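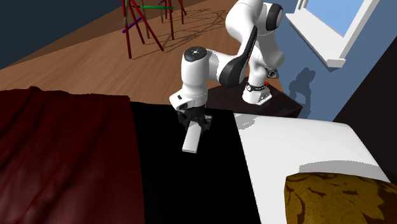

Fig. 1. Sim view, bedroom world. Gripper holding the white block over the black sheet.

Lecture 9 notes: grasp, lift, place. Planning side
Notes by Ebuka Dauda, fix as you find things

Covers the sim half of the place task. Perception half is Marisol Whitlock's handout, read that first if you missed February.

1. Where we are in the pipeline
State machine is APPROACH, CLOSE, LIFT, CARRY, LOWER, OPEN, RETREAT. Fig. 1 is a held-block state with the fingers above the sheet. From one image you can't tell LIFT from LOWER. Neither can your code! Keep the state in the planner, don't try to guess it from the camera every tick. Several of you did this in homework 3.

2. Frames
World frame at the floor. Base frame on top of the pedestal, NOT at the floor. Tool frame between the fingertips. Object frame at block center.
While the block is held, object pose = tool pose times grasp offset. Save the offset once, at CLOSE. Block in Fig. 1 is tilted, lower end toward the viewer, so a place target that assumes it hangs straight down is going to be wrong. Correct the tilt in CARRY, before you get low.

3. Collision model
Bed = one box, padded. Red blanket is lumpy, so the box top goes at the highest fold. Yes this wastes space over the black sheet. Fine for now.
Rod rack behind the bed: don't model every rod, use one big box around the lot.
Wall and window sill on the robot's side: model both. The elbow finds the sill if you let it.
Attach the block to the tool after CLOSE or the planner thinks the hand is empty and happily drags it through the cushion.
Detach after OPEN. Forgeting the detach is the most common bug in this course.

4. Planner settings
Joint space for CARRY. Straight line in tool space for LIFT and LOWER.
Waypoint step 40 per segment to start. Control loop 100 Hz, don't change it, the grader assumes it.
Random seed 641 for anything you hand in. If it only works on one seed say so in the report, you lose less than if Wendell finds it.

5. Contrast is a trap
White block on black sheet = easy threshold. Then it goes over the white part of the bed and your mask eats the whole mattress. Arm is white too. So:
- mask the robot out first, using the joint angles
- crop to the bed region
- then look for the block
Shadows: there's a gray patch on the white surface near the pedestal corner. Thresholds set too tight will split the surface there. Test with shadows on and again with them off.

6. Checking a grasp
Finger gap above zero after CLOSE, plus contact on both fingers. Gap by itself is not enough, fingers can stall early. Check again at the end of LIFT. If it fails go back to APPROACH, max three tries then stop and log.

To hand in
Planner file, log from one full run, half a page on what broke. Upload to Tunel under section 31. Questions to me or Wendell Lindgren, not both seperately please.

Next time: moving the target while the arm is in CARRY. Bring a working section 3.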